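Stop Ranking Grippers by Success Rate

Most gripper comparisons I am asked to review end in a single column of percentages. The hand with the highest number is recommended, the purchase order goes out, and six months later somebody is trying to find out why the recommended hand cannot fold a towel. I think the percentage is the wrong headline for any trial involving cloth, and I would like to see it moved to an appendix.

My own bias should be stated first. I spent most of last winter on a comparison of two parallel-jaw grippers for Barnholm, who wanted one end effector for a line that sorts and folds small textiles. The candidates were the Vidside two-finger hand and an older Prindley unit that was already on the shelf. Each was run for 400 grasps on the same set of cloths, same arm, same controller, same closing speed. The Vidside completed 389. The Prindley, after we replaced its finger covering, completed 385. On the usual reading the Vidside wins by a margin too small to argue over, and the report could have been one page.

Rin Yagi, who ran the bench, logged something else as well: how many layers of fabric were between the fingertips at closure. On a folded or heaped cloth the difference between one layer and three decides everything that follows. A three-layer grasp lifts perfectly well. It holds through the transfer. It counts as a success in every protocol I have read. It also makes the next operation impossible, because the folding routine assumes it has hold of an edge and what it has is a wad.

When the trials were rescored on that basis the two hands separated clearly, and in the opposite order. The Prindley, with its narrower tips, took a single layer far more often. The Vidside took whatever was there and took it firmly. Barnholm's controller software had no way to tell the difference, since finger width at closure varies too little with thin cloth to be read reliably through a compliant covering. 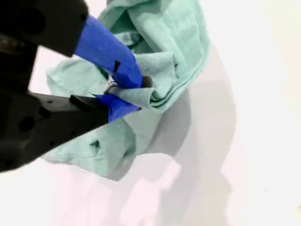

Finger covering deserves more attention than it gets. Tape is treated as a consumable and left out of the method section, yet in our trials a change of tape moved the results more than a change of hand. Fresh tape grips differently from tape that has picked up lint. Tape with a wrinkle in it presents a ridge, and a ridge on one finger against a flat face on the other is a different gripper from the one in the data sheet. Nabila Bouzid proposed replacing the covering every 20 grasps, which was tedious, and which cut the spread between sessions enough that we stopped blaming the arm for it. I would now distrust any cloth trial that does not state what the fingers were wearing and for how long.

The same goes for lighting. We used a white work surface because it made segmentation simple, and it did, until the exposure was set for the dark parts of the hand and pale fabric began to lose its edges. The wrist camera then proposed grasp points on shadow boundaries. Those failures were charged to the gripper in our first tally. They belonged to the camera settings, and we had to rerun a whole block to get them out.

Fouad Abdel Rahman has made the counterargument to me several times, and it is a fair one. Buyers need a number. A layer count requires a person to look at every grasp, or a second camera and a classifier that needs validation of its own. Small labs will not do it. A plain success rate is crude but at least two groups can compute it the same way.

I accept the cost and still disagree about the conclusion. Two groups can compute it the same way only if they agree on what the grasp is for, and the success rate conceals that question. If the task is bin clearing, a wad is fine and the Vidside is the better hand. If the task is folding, the wad is a failure that has been recorded as a success. The protocol should name the downstream operation and score the grasp against it. In practice this means one added column and one added sentence in the method section. Ayman El Sherbiny's group at Ait Brahim has been scoring this way since January and reports that it lengthens a session by less than the tape changes do.

Barnholm bought the Prindley. Their purchasing office asked why we had recommended the hand with the lower score, and I sent them the layer counts - without the percentages.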